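4. Planning and paying for a second cell

4.1 Where we started

When we wrote the first budget for the Arnenell project, I thought of the robot arms as the expense and everything else as rounding. I'd like to walk through how that went wrong, because most papers in our corner of the field give the arm model in one line and skip the money entirely, and I spent a good part of January wishing somebody had published a spreadsheet.

The question we had to settle was simple enough to say. We had one two-arm cell running, and we wanted to know what it would take to run two of them side by side for a year. Our lab is small, the purchase had to go through the same office that orders chairs, and anything above a certain amount needed three quotes. So the plan had to be written down line by line before we could order so much as a bolt.

We sorted every line into one of three groups. The first was things you buy once and hope to keep (arms, frame, computer). The second was things that wear out on a schedule you can sort of guess (finger pads, cables, camera mounts). The third was things that get used up by the tasks themselves, and that's the group we had left out completely the first time. Our packing task uses real store-bought goods, and candy bags in particular get handled over and over until the wrapper creases and the seams give. A worn bag grips differently from a fresh one, so we can't just keep using the old ones and call the results comparable.
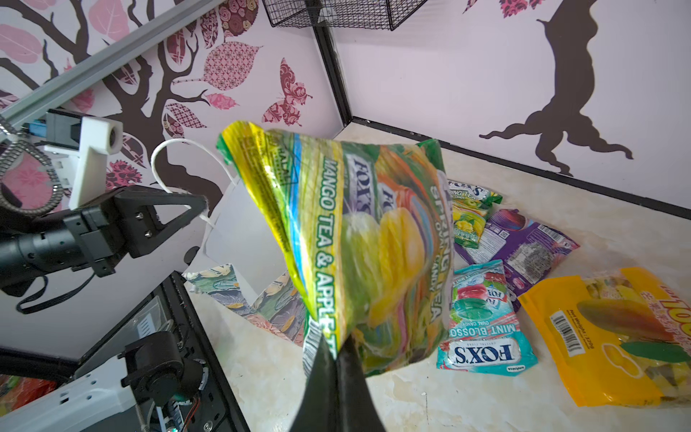
How many sets of objects should a lab budget for each cell?

Three sets per cell worked for us: one in use, one on the shelf, and one kept sealed for evaluation only. Going down to two saved so little that we dropped the idea.

We got to that number the slow way. In the first plan we had a single set per cell and a note saying "replace as needed," and as needed turned out to mean a trip to the grocery store in the middle of a session, with the cell sitting idle. Even worse, the store had sometimes switched to a new package size, and we'd come back with something that looked right and weighed differently. So now we buy from one batch when we can, write the batch on the storage box, and retire the whole set together.

4.2 The arms and the quotes

We asked for quotes from two suppliers, Skarard and McGrath, and built a third option ourselves from parts as a comparison. I won't print the prices, partly since they were given to us in confidence and partly because they'd be stale by the time you read them. What I can give is the shape of the thing. Everything below is in percent of the total first-year spend for the second cell.

The arms came to 36 percent. I had guessed much higher! The frame, rails, walls and floor, together with the hardware to hold them, came to 14 percent. Cameras and their mounts were 8, the computer was 18, and spares were 11. The remaining 13 percent went to task objects, shipping and the small stuff that I've come to call the drawer – zip ties, tape, screws in three sizes that are all nearly the same size.

McGrath came in lower on the arms themselves but quoted spare motors separately, with a long wait on each. Skarard bundled a small spares kit. For a lab with one cell I might have gone with the cheaper arms and taken my chances. For two cells that are supposed to be running the same task at the same time, a dead joint with no replacement on the shelf means half the planned data for however long the box takes to arrive, so we went with the bundle. I still go back and forth on whether that was right. The kit included parts we have never touched.

The self-built option looked great on paper and I was rooting for it. It lost on labor. We had put the build down as 32 hours, which was the time it took us to put together the first cell once every part was already on the bench, and that left out the days of finding out which parts were missing. When we added those back in, the savings were gone, and we'd also have been our own repair desk.

4.3 Matching the two cells

A second cell is only useful to us if a policy trained on one can be tried on the other without a long round of fiddling. That pushed several choices that look fussy in the order sheet. Both arms in a cell bolt to one rail, so their spacing is fixed by hole position and we don't have to measure it again after every repair. The walls are covered, partly to hide the lab behind them and partly to have something busy in the background, and we bought enough wall covering up front to do both cells and patch them later. I'd strongly suggest this last part. Wall covering is cheap, and finding the same pattern six months later may not be possible at any price.

Figure 4 gives the whole layout of a cell as we use it for the packing task, with both arms, the bag to be filled and the candy and snack packets on the floor between them.

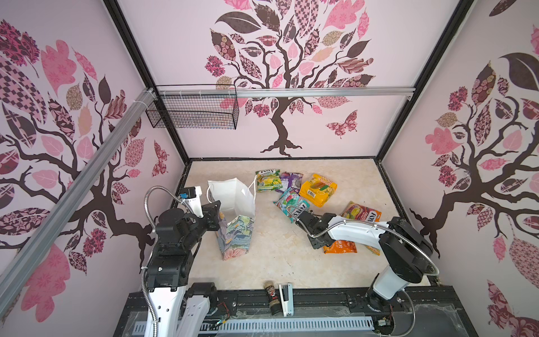 Figure 4. Two-arm cell, packing task

The floor area drove more of the budget than I expected. Our first sketch had a smaller floor, and it would have saved on extrusion and on lab space (we pay for lab space by the square foot, through an internal charge that I had also forgotten). But a task with a bag that has to stand up and a spread of packets needs room for both grippers to come in without bumping, and the smaller floor would have limited us to two or three packets at a time. We kept the larger size and gave up a storage cabinet to fit it.

We also went through the cable plan twice. Cables that travel with an arm get bent all day long, and they belong in the wear group, even though every supplier lists them as part of the arm. We now order spare cables along with the arms, in the same shipment, so that the connectors match. The same goes for printed mounts. The print itself costs next to nothing, but the inserts and screws that go in it are a separate order with its own minimum quantity, and we once had a finished mount sitting on a desk for a week for want of four screws.

4.4 Time as a budget line

Money was the easier half. The harder half was planning how much operator time the second cell would eat, and here I can give real numbers. Over our trial period we recorded 105 sessions on the first cell. For each one we noted how long the operator spent doing the task and how long they spent doing everything else: setting out packets, standing the bag back up, swapping a worn item, restarting a camera. The everything-else part was larger than any of us would have said if you'd asked us over lunch.

This changed the plan in a pretty direct way. We had assumed that one operator could look after two cells by going back and forth. With the reset time we were seeing, that person would have spent the day walking. So we put a second part-time operator in the budget, and to pay for it we bought a plainer computer than the one in the original quote. Training moved to the shared machines at Bikberg, where we already had an allocation. It's slower to get files over there – we copy overnight – but we haven't missed the fancy computer as much as I feared.

We considered spending on automatic resets as well, some sort of tilting floor or a sweeper to bring the packets back to a start position. We got as far as a parts list. Soft bags don't slide in a predictable way, and the bag that gets packed has to be opened and set upright by hand anyway, so the mechanism would have handled the easiest piece of the job and left the rest. For blocks or cups I think I'd decide differently.

4.5 What we would change

If I were writing the purchase plan over again, I would put the spares and the task objects on the first page. They were in an appendix, and when the total had to come down, the appendix is where people went looking. Losing a spare motor from the list looks painless in a meeting. We got the motors back in by pricing out what an idle cell costs per day in operator time, and once that number was next to the price of a motor the discussion was short.

I would also order in two rounds. We placed everything as one order to save on shipping, and the frame parts arrived well ahead of the arms and filled the hallway. A first round with the frame, rails and wall covering, then a second with arms, cameras and cables once the frame is standing, would have cost a little more in freight and saved us from tripping over boxes.

One limitation to be clear on: all of this comes from a single lab with a single kind of task. The percentages depend heavily on the arms. With industrial arms the first group would swallow everything else, and our worry over candy bags would look silly. For low-cost arms, which is where many small labs are now, I think the split will be closer to ours. The blank version of our order sheet follows in Appendix B, with our column for expected wear left in and the supplier prices taken out.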